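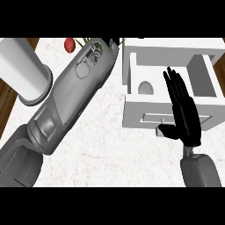 Projektbericht: Raumakustik und Abhörplatz im Übungsraum Jallau

Modul Audiotechnik II, Projektphase 2
Bearbeitet von: Larysa Onyshchenko, Nazar Panasiuk, Zhuoran Lei
Betreuung: Charito Javier
Abgabe: 3. April 2021

1. Ausgangslage

Der Übungsraum Jallau wird von unserem Jahrgang zum Abmischen eigener Aufnahmen genutzt. Mehrere Gruppen hatten im letzten Semester gemeldet, dass ihre Mischungen auf anderen Anlagen zu wenig Bass haben. Am Abhörplatz selbst klingt der Bass dagegen kräftig, teilweise dröhnend. Vermutet wurde zunächst ein Defekt am linken Lautsprecher. Dieser wurde getauscht, ohne dass sich am Höreindruck etwas geändert hat.

Unsere Aufgabe war, die Ursache zu messen und mit einfachen Mitteln eine Verbesserung zu erreichen. Bauliche Änderungen waren ausgeschlossen, ebenso der Kauf neuer Monitore. Das Materialbudget wurde uns vom Fach gestellt und reichte für Dämmstoff, Holz und Stoffbezug.

2. Messaufbau

Gemessen wurde mit einem Messmikrofon auf Stativ in Ohrhöhe. Als Signal haben wir einen Gleitsinus verwendet, jeweils für den linken Kanal, den rechten Kanal und beide zusammen. Der Pegel wurde vor jeder Messreihe kontrolliert. Die Lautsprecher sind zwei aktive Nahfeldmonitore, die auf dem Regieplatz Modell Iltby stehen. Dieser Tisch hat eine durchgehende Platte ohne Entkopplung, die Monitore standen direkt darauf.

Insgesamt haben wir 17 Mikrofonpositionen aufgenommen, beginnend am Abhörplatz und dann in Richtung Rückwand. Die Lüftung war bei allen Messungen aus. Eine erste Messreihe mussten wir verwerfen, weil am Audiointerface noch ein Hochpassfilter aktiv war. Das ist erst bei der Auswertung aufgefallen und hat uns einen ganzen Termin gekostet.

3. Ergebnisse vor der Änderung

Am Abhörplatz zeigte sich eine deutliche Überhöhung bei 44 Hz. Sie passt rechnerisch zur Längsmode des Raums. Der Hörplatz lag zu nah an der Rückwand und damit in einem Bereich hohen Schalldrucks. Wer dort mischt, nimmt den Bass zurück, und auf anderen Anlagen fehlt er dann.

Dazu kommt eine Auslöschung im unteren Mittenbereich, die wir auf die Reflexion an der Tischplatte zurückführen. Sie verschwand, als wir versuchsweise eine dicke Decke auf die Platte gelegt haben. Die Unterschiede zwischen links und rechts waren klein. Ein Defekt an einem Lautsprecher liegt nach unseren Messungen nicht vor.

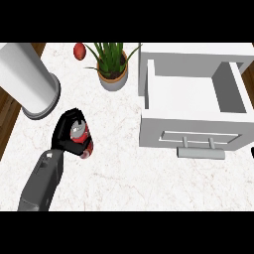 4. Maßnahmen

Als Erstes wurde der Tisch um 30 cm in Richtung Frontwand verschoben und das Stereodreieck neu eingemessen. Diese Änderung hat nichts gekostet und brachte im Bassbereich den größten Unterschied. Danach haben wir die Monitore auf Schaumstoffkeile gestellt und leicht nach oben geneigt, sodass die Hochtöner auf Ohrhöhe zielen.

Für die hinteren Raumecken hat Nazar Panasiuk zwei Absorber gebaut. Grundlage war die Anleitung aus dem Skript von Symonenko, allerdings mit geringerer Tiefe, da sonst die Tür nicht mehr ganz aufgeht. Den Stoff hat Zhuoran Lei zugeschnitten. Beim ersten Absorber war die Bespannung zu locker und flatterte bei lauten tiefen Tönen hörbar mit – sie wurde nachgespannt und zusätzlich getackert.

5. Ergebnisse nach der Änderung

Die Überhöhung am Abhörplatz ist deutlich schwächer, aber noch vorhanden. Auch das Ausschwingen ist kürzer geworden. Die Auslöschung durch die Tischplatte hat sich verschoben und ist schmaler, ganz beseitigen ließ sie sich nicht.

Für den Hörvergleich hat Khrystyna-Mariia Chornovol, die nicht an den Messungen beteiligt war, ein Stück vor und nach dem Umbau gemischt. Beide Fassungen wurden im Hörraum Destodham abgespielt. Die zweite Fassung hatte dort einen ausgewogeneren Bass. Ein einzelner Vergleich ist kein Nachweis, er stimmt aber mit den Messkurven überein.

6. Offene Punkte

Die Position des Tisches ist bisher nur mit Klebeband auf dem Boden markiert. Eine Messung mit Entzerrung über die Filter der Monitore war geplant, wurde aber aus Zeitgründen nicht durchgeführt. Sie soll im Mai nachgeholt werden. Die Messdaten und der Bauplan der Absorber liegen im Kursordner.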